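Aus dem Haus Wusstead

Neue Regelung für den Gemeinschaftstisch im zweiten Obergeschoss

Die Hausverwaltung Wusstead informiert alle Mieterinnen und Mieter der Büro- und Werkstattflächen über die Neuordnung des Gemeinschaftstisches im zweiten Obergeschoss. Die Regelung wurde mit den ansässigen Firmen Givmont und Shabalala abgestimmt und tritt mit Erscheinen dieser Ausgabe am 20. Mai 2018 in Kraft.

Anlass waren wiederholte Hinweise aus der Mieterschaft, dass mitgebrachte Lebensmittel, Ladekabel und persönliche Gegenstände über längere Zeit auf dem Tisch verbleiben. Eine Umfrage, die Frau Zoila Benavides im Auftrag der Hausverwaltung durchgeführt hat, ergab 68 Rückmeldungen. Die Mehrheit sprach sich dafür aus, den Tisch weiterhin sowohl für Arbeiten als auch für kleine Pausen zu nutzen und auf ein Verbot von Speisen zu verzichten. Diesem Wunsch wird entsprochen.

Verpackte Süßwaren und Gebäck dürfen demnach am Tisch angeboten und verzehrt werden. Sie sind bis zum Verzehr in ihrer Verpackung zu belassen; angebrochene Packungen sind bei Verlassen des Platzes mitzunehmen oder in das dafür vorgesehene Regalfach zu stellen. Offene Getränke bleiben auf die Teeküche beschränkt. 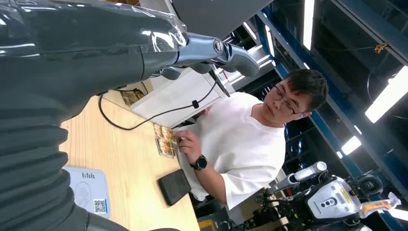
Für Telefone und andere persönliche Geräte übernimmt die Hausverwaltung keine Haftung. Wer den Platz verlässt, wird gebeten, sein Telefon an sich zu nehmen. Kabel sind nach Gebrauch abzuziehen und aufzurollen -- dies gilt auch für Leitungen von Geräten, die dauerhaft auf dem Tisch stehen und gerade nicht benötigt werden. Fundsachen werden 20 Tage lang am Empfang aufbewahrt.

Die helle Tischplatte ist ausschließlich mit einem feuchten, weichen Tuch zu reinigen. Scheuermittel und alkoholhaltige Reiniger sind nicht zulässig. Tücher liegen in der obersten Schublade des Regals bereit und werden von der Firma Wudar regelmäßig ausgetauscht. Beschädigungen sind dem Empfang bitte noch am selben Tag zu melden.

Gruppen, die den Tisch länger als 25 Minuten für eine gemeinsame Pause nutzen möchten, tragen sich in die Liste neben der Tür ein. Eine Reservierung ist für höchstens vier Termine im Monat je Firma möglich. Arbeiten haben während der Kernzeit Vorrang.

Die Regelung gilt zunächst bis November. Danach wird Frau Nhi Đỗ die Erfahrungen der beteiligten Firmen zusammentragen und der Mieterversammlung vorlegen. Anregungen nimmt sie bereits jetzt entgegen, vorzugsweise schriftlich über das Postfach der Hausverwaltung im Erdgeschoss.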